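Print this page | E-mail this page

Working Around the Arm: Handout 7

OK, so this is the handout I promised, the one about house rules for the manipulation bench. I've rewritten it twice already and I'm sure I'll rewrite it again in June once the next group has had a go at it. Please read the whole thing before your first bench slot. Yes, even if you took the Brirkby short course and you've heard a lot of it. Their rules are fine but their arms live behind a fence and ours doesn't, so some of what you learned there will get you into bad habits here.

I split the rules into before, during and after, mostly to keep myself from wandering off topic. (I still wander off topic.)

Before you start

Know what you're picking up. I mean really know it. Squeeze it, turn it over, find out where it bends. Soft things are much harder to write rules for than hard things! A wooden block is the same block whichever way it lands, but a plush toy with floppy parts is a different shape every time you touch it, and your grasp rule has to say which part the fingers go for. Write that down in the log in plain words. "Grab the toy" is not a grasp rule. "Close on the base, below where the flaps meet" is one, and I can check it against a picture.

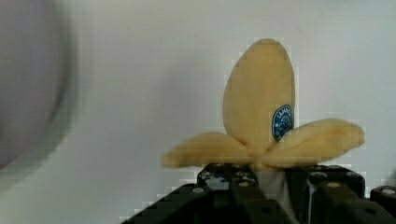
Fig. 1. Toy banana held at the base, below the flaps.

Next thing, force. Start low. For the soft items we cap the grip setting at 50 on our own scale, and you don't go past that without asking me. The controller will happily let you type 140, it won't even beep at you, so the cap lives in your head and in the log and nowhere else. I keep meaning to fix this in the Fasalia script. Until I do, read the number out loud to your partner before you press anything. It feels silly for one afternoon and then you stop noticing.

Then clear your path. Every object on the table is either part of the task or part of the background, and you should be able to say which. If there's a plate with something lying on it, is the arm supposed to go near it? If the answer is no, it still counts as an obstacle, and its height matters, bottle and all. Last year's handout said "remove clutter," and people took that to mean strip the table bare, which made for very clean runs and pretty useless data. A kitchen task needs kitchen stuff around it. Leave it there, just know about it.
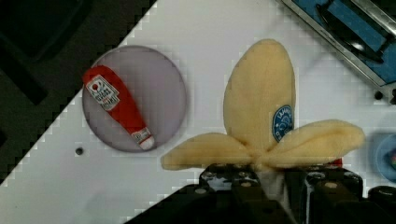 One more before-you-start item and then I'll move on. Agree on what counts as done. Is it done when the fingers close? When the toy leaves the table? When it's been let go somewhere else? I've seen two people log the same run, one as a success and one as a failure, and both of them were right by their own rule. Pick one rule per session and put it at the top of the sheet.

While the arm is powered

Two people, always. One drives, one watches, and the watcher has the stop button in hand. In hand means in hand, so please don't park it on the shelf next to your coffee. The watcher doesn't take notes, doesn't check messages and doesn't help with the code. Watching is the whole job and it's a boring one, so swap every 2 trials or so if you're getting glazed.

Hands stay off the table while the arm is live. If a toy rolls, let it roll. Pause, say "paused," wait for your partner to say it back, and then reach in. I picked up the say-it-back habit from the Halász workshop notes and I love it, it costs you a second and it's saved me at least one bruised knuckle.

Look at the cables too. This is the thing new people skip. A cable that has plenty of slack in one pose can get tight in another, especially when the wrist turns, and a loop lying on the tabletop can hook a bowl and drag it along for the ride. Before a long run, step the arm slowly through the farthest poses you plan to use and follow the cable with your eyes all the way. If it snags on anything, reroute it and step through again from the start.
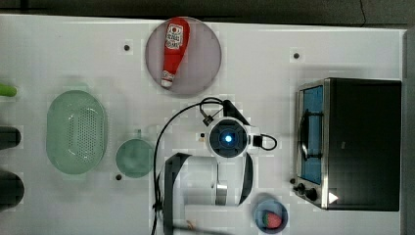

Doors and handles deserve their own paragraph. Anything with a hinge gets checked in both positions, open and shut, even if your task never touches it. And keep the lid, door or drawer in the same position for the whole session unless moving it is the task. If it got bumped, log it! A bump isn't a crime. An unlogged bump makes me spend an evening trying to figure out why trial 7 looks different from all the others.

About speed: slow for anything new, every time. You can turn it up after you've seen the full motion go through cleanly, and you go back to slow whenever you change the object, the layout or the code. Changing "just one little thing" counts as changing the code.

When you stop

Don't cut power with something in the gripper if you can help it. Bring the arm over clear table, lower, open, back off, then power down. If you did have to hit stop with an object still held, leave it alone until both of you have agreed on how to get it out, and support the object with your free hand when the fingers open.

Read the warning labels on the hardware before you put your fingers near it. They're small, they're easy to tune out, and there'll be a question about them when I sign you off. 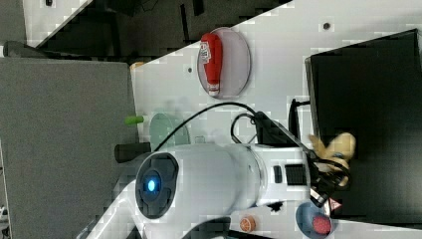 Pustance Robotics Teaching Lab

Then finish the log while you're still standing there. Date, both names, the grasp rule, the highest grip setting you used, the done rule, and anything odd. I like odd. Write it messy if you have to, I can read messy. For the date use the long form like May 7, 2020 so we don't get the month and day flipped when the sheets are sorted.

Bring a signed copy of this to your first slot. If any rule here seems wrong to you, scribble in the margin and we'll talk about it in class, because a couple of these started out as somebody's margin scribble.

Print this page | E-mail this page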